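Trekport Questions and Answers

Frequently asked questions about the Trekport perception and planning tools

What is Trekport?
Trekport is a set of programs which take recordings from hand-held grippers and turn them into trajectories that a robot arm can follow. It has three parts: the tracker, the segmenter and the planner. You can install each one alone, but the planner reads only files written by the segmenter.

Which version should I install?
Please take the December release. The older one still works with Fukuda arms, but its joint limit file has an error at the wrist and we do not correct it any more.

How does the tracker find the pose of the gripper?
From the markers on the cube. For every image it looks for the square patterns, finds their corners and calculates the position and rotation of the cube. The position of the finger tips comes after this, by a fixed offset from your calibration file. If only one face of the cube is seen, the rotation can jump between two solutions. In this case set "prefer_previous" to yes.

The left and right hands are exchanged in my output. Why?
Both cubes have probably the same marker numbers in your configuration. Each cube must have its own group. Open the file hands.cfg, compare the numbers with those printed on your cubes, and run the tracker again. You do not need to record again.

How often must I calibrate?
After every change of the camera or of the cube holder. The calibration uses 220 images by default. You can go down to 100, but please check the residual which is printed at the end. We accept 7 pixels as the upper limit -- above this the planner will refuse the file.

Can I replace the planner with my own?
Yes. The segmenter writes plain text tables, one line for each time step. The format is explained in the Cukisden guide. Kenneth Policarpio wrote a small reader for it, and you find it in the "extras" folder.

Does the tracker need an empty room?
No. Most of our recordings come from an ordinary working room. The tracker uses only the markers, so people and furniture behind the table do not disturb it, unless they cover a cube.

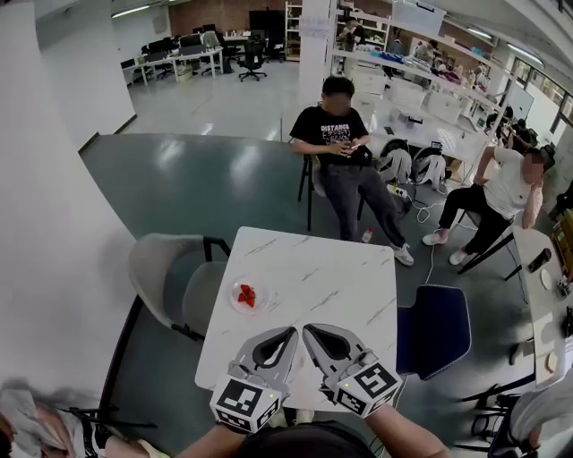
Zoter Notes, Issue 7, p. 100

Both grippers point to the middle of the table here, with the small dish of strawberry pieces standing left of centre. For clear dishes the segmenter can lose the edge of the glass. We advise to give it the colour of the food as the target, and to enter the height of the dish by hand.

The planner says "arms too close". What can I do?
This message comes when the two tips approach each other more than the safety distance allows. A person can do this easily, but two arms need more space for the wrists. Increase "lead_time" first, so one arm waits for the other. If it does not help, cut the segment in two.

How large is the test set?
It has 1,376 segments. The full test takes one night on a normal office computer, and the short test (option -s) is enough after small changes.

Where do I report an error?
Use the form on the support page and attach the log file, please. Without the log we can usually only guess.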